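Cuautle plaster

Cuautle plaster is a rough, gritty wall finish made from lime, coarse sand and crushed volcanic stone, put on in two or three coats and left with its bumps showing. I've been reading about it, scraping at it and (badly) mixing it for years now, so this entry in my little encyclopedia of building stuff is longer than the others. Sorry to the doorknobs page!

Where the name comes from

The name goes back to Cuautle, a hill town where the stone was dug out of a pit just past the last houses. People there call it simply "the gray." The longer name seems to have caught on when the stuff was first sold down in the valley, in Ralero, where builders already had a gray plaster of their own and needed some way to tell the two apart. I've seen it written as Cuautle coat, Cuautle render and, on one very faded shop sign, Cuautle skin, which I like best.

You'll also run into the word "balleo." Balleo is a bagged ready-mix that came along later, and a lot of people use its name for the whole family of finishes, the same way folks do with tissues. Strictly speaking a balleo wall has cement in it and a Cuautle wall doesn't. I used to correct people on this at parties. I've stopped.

What goes in it

The old mix is one part lime putty to three parts aggregate, and the aggregate is where all the arguing happens. Most plasterers I've talked to go half and half, sand and crushed stone. The stone gets run through a screen first, and whatever is too big to pass is saved for garden paths. Then comes water, a little at a time, until the mix sits up on the trowel like stiff oatmeal. Some recipes add chopped straw or goat hair to the first coat. I've tried straw. It was fine, but I was picking bits of it out of my sweater until spring.

Lime putty needs to sit before you use it. The longer the better is the usual rule, and there are families in Cuautle who keep a covered pit going year after year, adding to it and taking from it. A bucket with a tight lid does the job for the rest of us. Please wear goggles and gloves, lime burns are no joke.

How it goes on

The first coat is thrown. You load the trowel, flick your wrist and the mix slaps against the wall, and if you've never done it before, a good share of it slaps against your shoes too. Throwing drives the mix into the gaps between the stones or bricks, and it leaves a surface so lumpy that the next coat has plenty to hang on to. The wall gets dampened beforehand, and I mean properly dampened, because a thirsty wall will suck the water right out of the lime and you'll end up with powder.

The second coat is spread and roughly leveled with a straight board. After that you can stop, or you can go on to a third, thinner coat with finer stone in it. The third coat is worked with a wooden float in small circles while it's still soft. The float catches the bigger grains and drags them a little, and that's how you get the pits. A steel trowel would close everything up smooth, and then you've got some other kind of wall.

Each coat gets several days to firm up. In hot weather people hang wet sacks over it, and my own preference is to work in November, when the sun is low and the nights haven't turned to frost yet. Lime cures slowly by taking carbon dioxide back out of the air, so the wall keeps getting harder long after you've put the tools away.

Color

Left alone it's gray. How gray depends on the stone, and the Cuautle pit gives a middling shade that dries a good deal lighter than it looks in the bucket (this has caused some very tense phone calls between plasterers and homeowners). Limewash can be brushed on top, and in Ralero nearly every street front has been washed white or yellow at some point, with the gray left bare on the back walls and in the yards. Earth colors can go straight into the last coat as well. I mixed a sample board with red ocher once and got something very close to canned salmon.
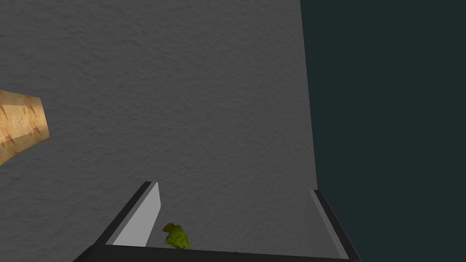

Care and repair

A sound Cuautle wall wants very little from you. Brush it down with a soft broom once a year, keep the gutters clear, and don't let ivy get going on it. Pressure washers are a terrible idea. They blast the lime out from between the grains and leave the sand standing there with nothing to hold on to.

Small cracks can be filled with limewash, several thin coats, well wetted. Hollow spots are another matter. Tap along the wall with your knuckles and you'll hear them, a sort of papery sound compared to the dull thud everywhere else. Cut those back to something solid and build up again in coats, with the same mix if you can get it. Patching with Balleo is quicker, and it does stick, but the cement is harder than the lime around it and traps damp behind it, so the edges of the patch tend to let go after a few winters.

Matching the texture is the hard part. I've made 18 test patches on my own garage and I can still pick out every one of them from the driveway.

Where you'll find it

Besides Cuautle and Ralero, the finish turns up all along the old road to Solleo, mainly on barns, garden walls and the lower floors of houses. Solleo's covered market is the biggest stretch of it I know, 184 feet of wall down the north side. The inside got painted with something shiny and washable and has been peeling ever since.

The pit at Cuautle is worked only on a small scale these days. A sack of crushed stone weighs a ton (fine, it doesn't, but carry one up a ladder) and most suppliers would rather sell you the bag mix. If you do get hold of the real stone, buy extra and keep it dry, since the next load may well be a different gray.

See also: limewash; lime putty; rubble walls; floats and trowels.

Contact | © Old Wall Notes | Back to top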